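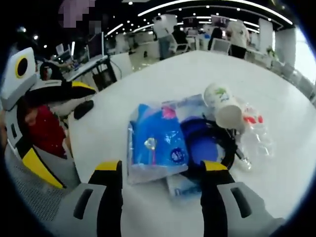

Sachet transparent au contenu bleu, sur une table blanche.

Rapport d'avancement – Programme d'épicerie solidaire de Brastirano
Destinataire : Stuart Treloar, fonds Cheetham
Date : 25/11/2022

Période couverte

Le présent rapport porte sur l'activité menée depuis septembre. Le bilan financier détaillé sera transmis avec le rapport final.

Activité

L'épicerie a servi 1 113 foyers sur la période, contre un objectif de 2 000 pour l'ensemble de la convention. La fréquentation a augmenté dès l'ouverture du point de distribution de Skimitz, qui reçoit surtout des familles avec enfants et des personnes âgées venues des hameaux voisins. Le site principal reste le plus fréquenté, en particulier en fin de mois.

Les produits d'hygiène sont les plus demandés après les denrées de base. Nous avions sous-estimé ce poste dans le budget initial et avons transféré 2 740 euros depuis la ligne « mobilier », avec votre accord écrit.

Approvisionnement

Le contrat avec le grossiste Trandis est en place. Trois livraisons ont été retardées – deux pour des raisons de transport, une à la suite d'une erreur de commande de notre part. Les produits frais ont manqué pendant quelques jours à Skimitz. Un stock tampon de conserves et de légumes secs y est désormais conservé.

Difficultés

Le local de Skimitz n'est chauffé que le matin. La commune a été saisie et n'a pas encore répondu. Le logiciel de caisse ne distingue pas les nouveaux foyers des foyers déjà inscrits, et la saisie est reprise à la main chaque semaine.

Suite prévue

Ouverture d'une permanence en soirée sur le site principal. Renégociation des tarifs avec Trandis pour les produits d'hygiène. Enquête courte auprès des usagers, dont le questionnaire vous sera soumis avant diffusion.

Nous demandons le versement de la deuxième tranche selon l'échéancier prévu à la convention.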